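The Paper Side of Sikow

Keabetswe Potgieter sells notebooks from a narrow shop in Greria. She has 27 designs in stock, all sewn by hand, and the Sikow range is the one people ask for. It comes in nine cover colors. The pages are plain, and the paper takes fountain pen ink without bleeding. 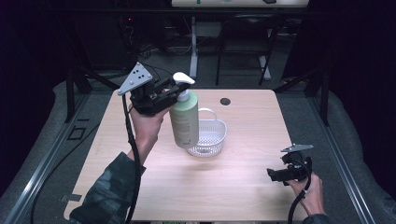
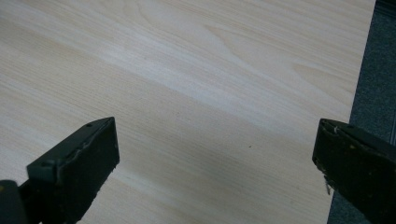 Potgieter started with a batch of 100 in March and sold them at a craft fair. She learned binding from a library book and still uses the same bone folder. Her next project is a planner called Vídalín, with a week on each spread and a pocket at the back for stamps and receipts. Orders open 1/6/19. She also teaches a beginner class in the back room, and thread and needles are included.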